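Vistwood thermal paste cleaning kit, used on an old Dell tower
Reviewed by Elmarie Mathebula

I'm the person in my family who gets handed everybody's dead desktops, so I go through paste remover like other people go through paper towels. For years I got by on drugstore alcohol and coffee filters. Then my friend Henrike Gerlach gave me the Vistwood kit for my birthday (she knows me well!) and I've now used it on enough machines to have opinions.

You get two small bottles, a loosener and a finisher, plus 25 lint-free wipes, a plastic scraper and a little pack of foam swabs. I've seen it for $12, and the refill wipes are sold separately, which I'll grumble about in a minute.

The job I had in mind when I opened it was the worst kind: an office Dell with the original paste, the pale stuff that smears into every corner and goes brown in patches. You pull the cooler and you're looking at a mess sitting in a nice shiny metal bracket, with memory slots on both sides just waiting to catch whatever you drop.
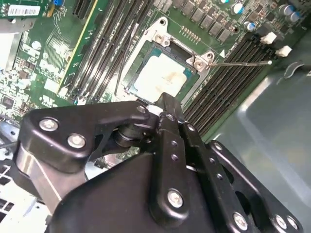 Do you have to take the processor out of the socket before you clean it?
Leave it where it is, with the lever down. The pins or contacts underneath are much easier to ruin than the top is to clean. Put the liquid on the wipe, never straight on the chip, and work from the outside edge toward the middle so you aren't pushing old paste out onto the board.

Back to the kit. The loosener is the star. I dab it on, wait a couple of minutes, and even the stubborn stuff comes up in soft gray rolls. It smells like oranges, and my kitchen smelled like oranges too until dinner. The finisher is plain and fast and dries without a film. I usually need three wipes for a processor and two more for the bottom of the cooler.

The scraper I could live without. It's too wide to get near the bracket and the edge is already a bit chewed. An old library card does the same thing. The foam swabs, on the other hand, are great for the thin line of gunk along the sides of the chip, and I wish there were twice as many of them.

One more tip before you start: lay the tower flat on its side with the open side up. I used to do this with the case standing and my head tilted like a parrot, and I'd drop a wipe down behind the power supply every single time. 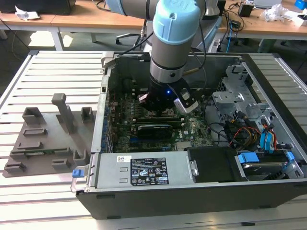 I also tuck any cables that hang over the board out of the way and put a dry towel across the drives, just so I'm not chasing drips. The loosener bottle has a wide mouth and it pours faster than you'd think. A dropper tip would fix that, Vistwood, please!

Now the grumbling. The refill wipes cost nearly as much as the whole kit, so I've been finishing the bottles with coffee filters again and they do just fine. The labels are printed in tiny silver letters on white, too, and I've mixed up the two bottles more than once. I drew a big 1 and 2 on the caps with a marker.

Four stars from me. I'd buy the liquids again tomorrow and skip the rest, apart from the swabs.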